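Gernau Display Hooks and Pegboard Rails
Fixtures for packaged goods, Retail Furnishings Catalog, Section 4
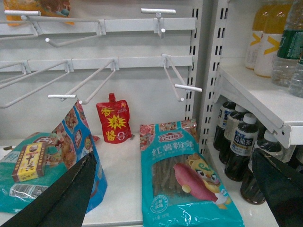 The Gernau hook and rail range is supplied to grocery stores, campus shops and training rooms that sell or display bagged snacks and other hanging goods. Rails are mounted across the back panel between slotted uprights, and may be combined in the same run with shelves for bottled drinks and boxed items.

Hooks are offered in white, in two patterns. The plain hook has a rounded tip and is intended for light packages that are restocked often. The tag hook carries a T-shaped bar for a price ticket. Both patterns fit the same rail and may be placed in any order along it. Customers who change their product range during the year are advised to order a mixed pack.

Ordering information

Mixed pack: 53 hooks, both patterns
Rail: white, supplied in pairs
Hook finish: white
Load: roughly 475 grams per hook, evenly spread
Ticket inserts: sold separately

Installation

The rail must be level before hooks are added. Two persons are required to fit a rail to an existing unit. Shelves next to the rail should be cleared of glass and bottled goods while work is in progress. Each hook is pressed into place by hand and should be tested with a light downward pull. Hooks that have been bent are to be withdrawn from use and may not be straightened.

Hooks should be spaced to suit the widest package in the row, with enough room for a customer to remove one item without disturbing its neighbors. Where a hook stands beside a shelf, its tip should not extend past the shelf edge.

Care

Wipe with a soft damp cloth. Abrasive powders will damage the finish.

Requests for samples and written quotations should be addressed to Izzati Ngui, Store Fixtures Office, Kultham. Orders received before the end of January will be filled at the current list price.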